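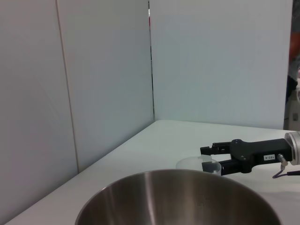 ## 4. Your first cup-and-bowl run

By now the arm should be bolted down and the Moltel control box should have passed its start-up check (section 3). If it hasn't, do please go back and sort that out first – we lost most of a December club evening at Rudthorpe by skipping it.

The task is to pick up a clear plastic cup, carry it over a steel mixing bowl and tip it. It sounds like nothing at all, but it will teach your group more about gripping than anything else in this guide.

1. Set the bowl on the white tabletop, well forward of the corner where the panels meet.
2. Stand the cup upright behind the far rim of the bowl, with its open top clear.
3. Load the program `cledach_pour` and set the grip force to 300. The default is 2000, which will crush a thin cup flat.
4. Bring the gripper in from the side at slow speed, with the fingers open to 46 mm.
5. Close the fingers a little at a time until both touch the cup, then stop and have a good look before lifting.
6. Lift, move across, tip, and bring the cup back to where it started.

**Note:** Clear cups are hard for the camera to pick out against white panels. If the software loses yours, move the nearest lamp before you start changing settings, and try again.

**Caution:** Keep the gripper cable slack and away from the finger joints. Everyone stays behind the panels while the arm is live, and one person keeps a hand by the stop button.

If error 929 comes up, the fingers have met something sooner than expected, most often the rim of the bowl. Press stop, slide the bowl forward a little and begin again from step 4.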